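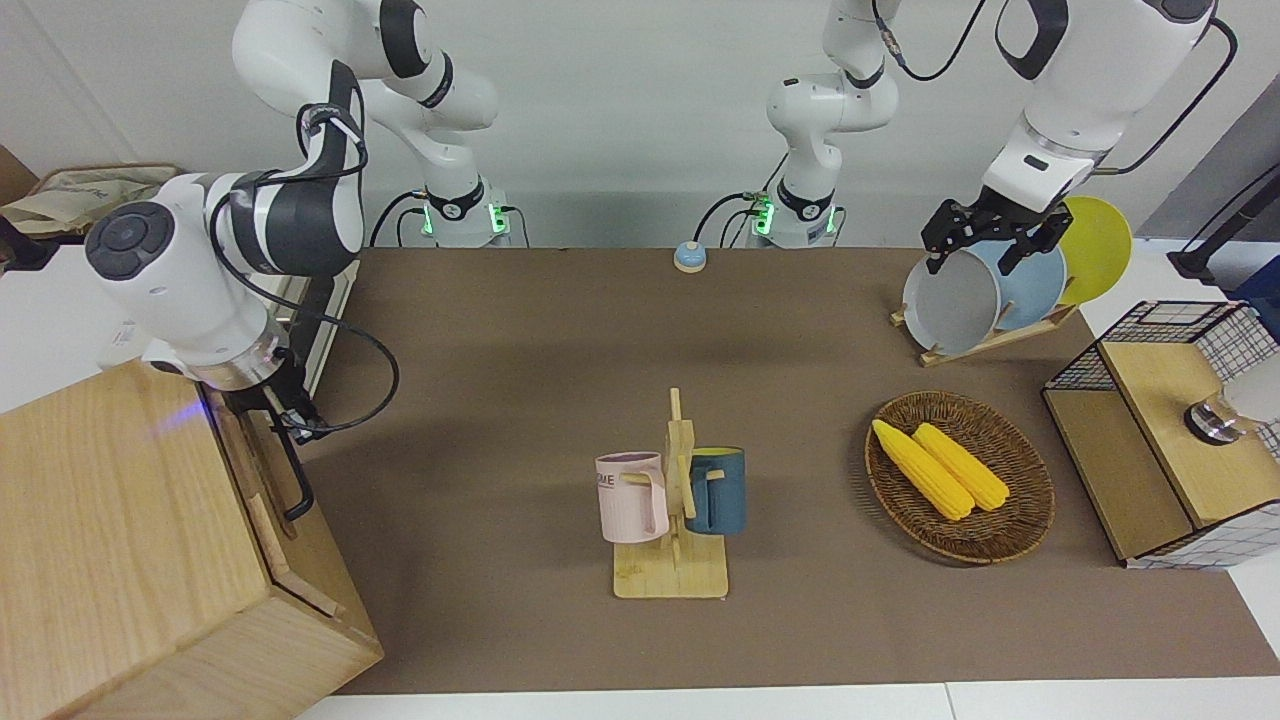

Two white arms and a light wooden cabinet.

Flistwood Payroll Disputes, data card

3,234 statements issued by lecturers' unions and the people who pay them, or say they will. Collected from notices at Dera, Tumis and Humphreys colleges. One row per statement.

Fields
side: union, management, ministry
demand: free text, often very free
status: open, suspended, called off, called off again
deadline: as announced, with no promise it was kept

Splits
The test set is 854 rows. Everything else is training data.

Known problems
Tumis changed payroll systems 6 times in the period covered, and staff numbers do not match across any of them. We left the mismatches in.
"Soon" appears in the deadline column. It is not a date, and the parser will tell you so at length.
15 rows are the same press release with a new letterhead.

Updates
Next refresh is in October, strikes permitting. Send corrections through the issue tracker, one statement per issue.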